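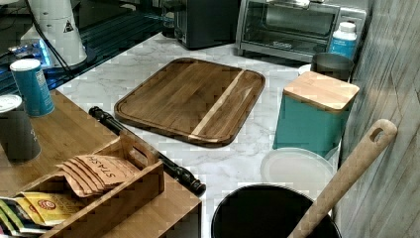 Chapter 5
What the Thing Costs

By the time most people open a chapter on budgeting, they have already picked the robot. They have watched the demonstration video several times, usually with the sound off in a meeting about something else, and they have a price in their heads. The work of this chapter is to take that price and add to it until it resembles the invoice.

We will stay in the kitchen, as we did in Chapter 4. A kitchen counter is a fair test of a purchasing plan. The objects on it are cheap, and every one of them makes a different demand on the equipment. A square canister with a bamboo lid wants one kind of grip. A cutting board lying flat on marble wants another, and offers very little edge to get hold of. A paper tea packet, one of a stack, wants something that most parallel grippers don't have and that most quotations list under "options."

Suppose the Bendura arm is quoted at 881 a month on a lease. (We leave off the currency throughout, so that the book may age gracefully.) The buyer writes 881 in the spreadsheet, multiplies by the length of the lease, and goes to lunch. Missing from the spreadsheet are the fingers, the mount, the second set of fingers, shipping, the electrician, and the person who will spend the first month finding out why the arm stops whenever it reaches past the toaster oven.

That person has a salary. It belongs in the budget even if he or she was "already here."

5.1 Three columns

Every plan in this chapter uses the same layout. The first column holds what you pay once: hardware, freight, installation, any change to the room. The second holds what you pay repeatedly, such as lease, service contract, software seats and worn parts. The third is headed "staff hours" and is the one your manager will ask you to make smaller. Please resist. Hours removed from the third column do not leave the project. They move to the evenings.

Vendors will help you with the first column and are often generous about it. The Trurngate catalog, which we use for the exercises, gives freight as a flat 3,000 and says so on the front page. It mentions replacement finger pads, at 100 a set, in a footnote to the warranty. Read catalogs from the back.

5.2 The task comes before the quote

Before asking anybody for a price, write down what the equipment will be asked to do, in plain words, with the objects named. "General household manipulation" is a phrase for grant applications. "Pick up a canister, set it on a tray, put the lid back on" is a specification, and a salesperson can be held to it.

Write down the surroundings too. Glossy and glass surfaces are hard on many depth cameras, and a power cord trailing over a counter is a thing to be planned around or moved. Buyers at Posham, whose case study closes this chapter, specified the arm in great detail and the counter in one word, "standard." Their revised budget is printed in full.

The Krajčí worksheet at the end of section 5.4 has a page for this list. Fill it in now, in pencil, before reading about leasing.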